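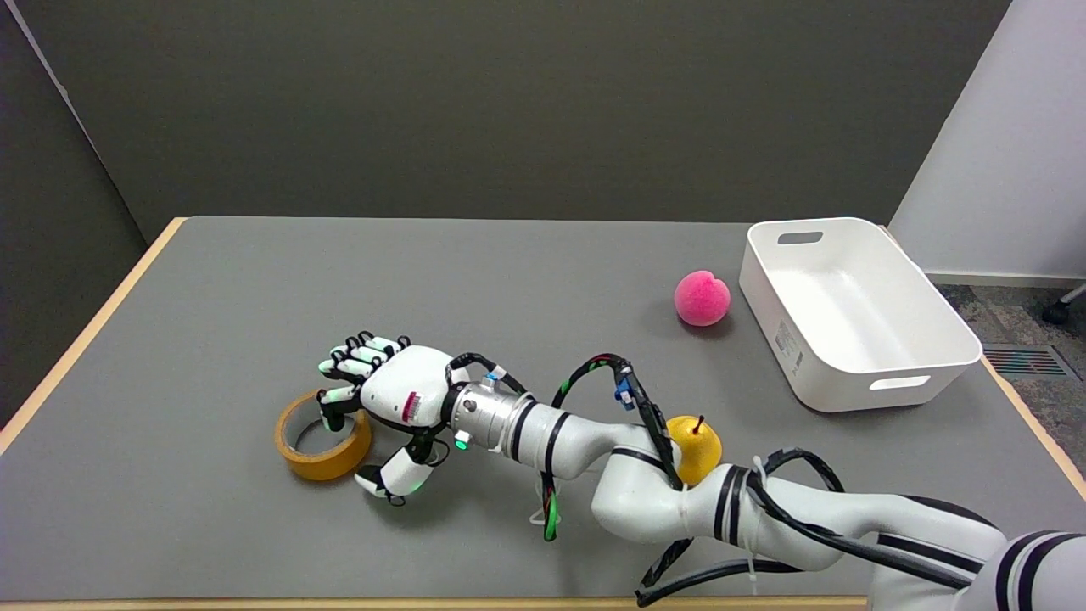 Fulvio Ferraro reckons there are two kinds of packing tape, the sort that stays where you put it and the sort that screams when you pull it and then lets go in the van. I've used plenty of both, so I started writing things down, and this folder is what came of it.

# Cokilik tape notes

My notes on parcel tape, kept since May while I was boxing up books and crockery for the Plarkberg swap shop. Amber rolls mostly – I like being able to see where the strip starts against a box (clear tape drives me up the wall!).

## What's in the folder

- `rolls.csv` – one line per roll: colour, width, where I bought it
- `strips.csv` – 2,779 lines, one per strip stuck down
- `moans.txt` – exactly what it sounds like

## Columns you might trip over

`lift` is how far the end had peeled by the next morning, in millimetres. Blank means I forgot to look, so please don't read it as zero. `box` is either `new` or `reused`, and reused covers everything from nearly perfect to frankly soggy.

## Known gaps

The first 180 strips have no width filled in. Dindo Fajardo lent me a few rolls halfway through and I didn't note which were which, so those say `mixed`. Nothing was tested in a cold garage yet – I'd love to add that.

## Using it

Help yourself, copy it, fix my spelling. If you've got strips of your own to add, keep the column order and put your name in `who`.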